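Subject: Re: [grippers] Handheld finger pads, flat vs. ribbed, and camera exposure
From: Đinh
To: grippers list

On the question from last week about printed fingers on the handheld unit:

> We are about to print a new set of fingers for our handheld gripper and
> can't decide between the flat faced blocks and the ribbed ones in the
> Trerkwood files. Has anyone run both on the same tasks? Also, our wrist
> camera keeps washing out on light tables. Is that a lens problem, or do
> we need to lock the exposure? We are on the stock controller board and
> would like to stay on it if we can.

We ran both in November, so I can give you numbers for at least part of this. The setup was one handheld unit, one camera, same table, same operator. Each finger set got 200 picks, split over a small set of objects: a marker, a folded cloth, a paper cup, a steel bolt and a plastic lid lying flat.

On the marker and the bolt there was no difference worth reporting. On the cup the flat fingers were better. The ribs dented the rim more often, and once the cup was out of round it tended to turn in the grip. On the cloth the ribbed set was better by a clear margin: 3 drops, against 28 for the flat set. The flat lid was poor with both. If you have to pick thin things up off a table you need a thinner tip, and neither of these designs has one.

We stayed with the flat blocks for daily use. They are easier to print, and you can glue a strip of rubber to the inner face if you need more grip. We tried this with a 1 mm sheet and the cloth drops mostly went away. I did not do a full run with the rubber on, so please don't quote that as a result.

Print the fingers with the inner face vertical. Our first pair was printed lying down and the face came out slightly bowed, enough that the two only touched at the middle when closed. Check this with a sheet of paper before you bolt them on. Also check the screws after the first hour of use. Ours worked loose until we switched to heat-set inserts in the body, and we have had no trouble there after that. 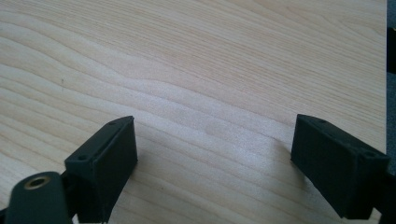
As for the camera, I don't think it is your lens. We see the same thing on pale wood with an overhead light. With dark fingers in view and a bright table behind them, auto exposure has to give something up, and on our camera it gives up the table. Worse, it changes as the fingers open and close, so the brightness jumps in the middle of a grasp. Our tracker lost the object at that point more often than at any other.

What we do now is lock exposure and white balance at the start of each session. Point the camera at the bare table with the fingers fully open, let it settle, step the exposure down a little until the glare band shows some grain again, then lock it. The fingers go darker but the edges are still easy to find. Moving the lamp off to one side at 45 degrees helped too, more than the polarizing film we tried first.

A matte gray print might be the better fix. We have a spool of it here but have not printed a set yet.

On the controller, the stock board is fine for this. We swapped in the Nilico board for part of the month. The jaw width reading was less noisy, but it came with its own logging format and we had to write a converter to get the files into Ident. If you only need open and closed, I would not bother. If you are training on jaw width it may be worth the trouble.

I can send the pick log and the converter script to anyone who wants them. The log has one row per pick, with the object, the finger set and a short note on each drop. The notes are a bit terse in places.

Could you tell the list which camera you are using, and whether the driver lets you set exposure by hand? Some of the cheaper ones accept the setting and then ignore it.

Đinh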